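Gerkar Cabin Altitude Alarm, portable

For light aircraft and small charters. Clips to the glare shield or sits in the seat pocket, your call. Ships from our Nestham warehouse, usually next day.

What it does: reads cabin pressure, works out cabin altitude, yells at you when it climbs too fast or too high. Two alert levels, amber then red. Red comes with a buzzer you can hear through a headset. Mute button on top, resets itself if the cabin keeps climbing.

Not a certified instrument. Doesn't replace the panel warning your aircraft came with. Backup only, please read the manual before you email us about this.
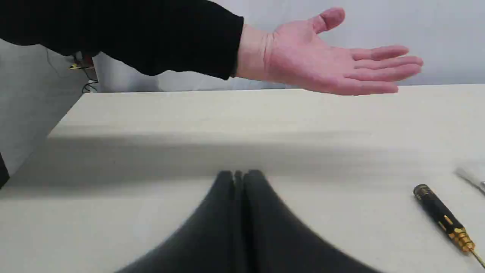 Palm up, arm out over the table.

Battery and charging

Runs 40 hours on a charge with the screen dimmed. Less in the cold, so dont leave it in the hangar all December and expect a full day out of it. USB-C, cable in the box, wall plug not in the box. Low battery chirp is different from the alarm tone. Play both on the ground so your passengers know which is which.

Alarm settings

Factory amber is 10,000 ft cabin altitude, red is 12,500. Both adjustable in the menu. Hold the side button, scroll, hold again to save. If you let go early it keeps the old number. Rate-of-climb alert is off out of the box, turn it on if you fly pressurized. Log holds 336 hours of readings, oldest gets overwritten. Download over the same cable.
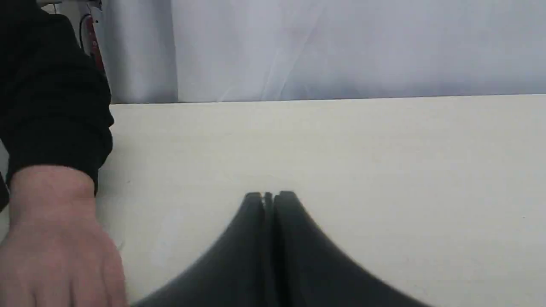
Liis Kütt wrote in that she'd like the buzzer louder still, and that the amber light is hard to catch with the sun behind you. She set the rate alert on her second flight and has left it on ever since. Louder buzzer is on the list for the next batch, no date yet.

Mounts

Clip mount included. Suction mount is extra, made by Paju, $35. Fits the older Dedeck unit too if you still have one of those. Clean the glass first. The adhesive pad we used to sell is discontinued, don't ask, it let go in hot cockpits.

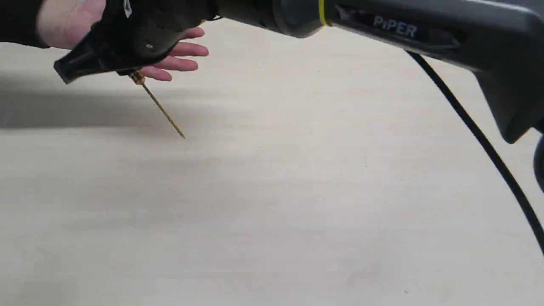

Warranty and returns

14 days to return it unused, box and cable included. You pay return shipping unless its our mistake. Two years on the sensor, one on the battery. Opening the case voids both. Recalibration is done in house, drop Miroslava Hudec a line with your serial number and she'll send the form. Serial is on the back under the clip, take the clip off first.

Firmware updates go up on the downloads page. Check yours under Menu, then About. Don't update in flight.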